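Plulis Handling Cell - Fault Review Meeting
Minutes

Location: Prarkotent workshop, meeting room 2
Start: 9.15 am
Present: Cell operations, maintenance, controls, safety representative
Apologies: Tsai (supplier)

1. Minutes of previous meeting
Accepted with one correction. Item 4 should read "gripper firmware", not "arm firmware".

2. Fault summary
Controls presented the log for the August fault. During the container transfer routine the Estik gripper reported fully open while the fingers were still holding a container. The arm began its retract move and the container was dragged off the fixture and dropped inside the guarding. No injury. The guard door was closed and the interlock functioned as designed.

The log shows 366 transfers completed on that shift before the fault. A search of earlier logs found 8 transfers where the open signal was set early but the container released in time. None of these had been reported, as no alarm was raised.

3. Cause
Maintenance stripped the gripper and found the set screw on the position sensor collar had backed off, allowing the collar to creep along the shaft. The controller takes its open state from this sensor only. Motor current is recorded but is not checked before retract.

Safety representative asked whether the fault could present the other way, i.e. reported closed on an open gripper. Controls advised that it could, with the likely result being a missed pick. Considered lower risk but to be covered in the same change.

4. Manual trials
The arm remains locked out. Finger clearance and approach angle are being checked on the bench with the hand-held gripper and a clear plastic container.

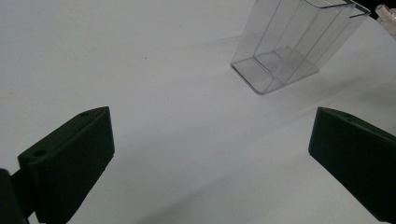

Figure 1. Hand-held gripper with fingers apart, clear container further back on the bench.

Operations noted that clear containers are harder to judge by eye against a white surface and asked for a strip of coloured tape on the trial units. Agreed. Tape to be kept off the gripping faces.

Maintenance raised finger wear. The production fingers have done 122 hours since they were last changed and show no cracking. To be measured before refitting.

5. Return to service
Operations requested a restart at reduced speed with the collar re-secured. Not agreed. The meeting's position is that the cell stays locked out until the retract move is conditional on both the sensor and motor current. Threadlocker on the set screw is accepted as an interim measure only - a keyed collar is to be quoted by Tsai.

6. Actions
6.1 Controls: add current check to retract logic and test with sensor deliberately offset.
6.2 Controls: raise an alarm on any early open signal.
6.3 Maintenance: add collar position to the monthly inspection sheet.
6.4 Maintenance: measure production fingers and record.
6.5 Operations: tape trial containers, complete bench checks.
6.6 Safety representative: update the cell risk assessment and incident register.

7. Other business
Spare Estik sensor cable is still on back order. Lockout tags are running low, operations to reorder.

Meeting closed 10.05 am. Next meeting to be called on completion of 6.1.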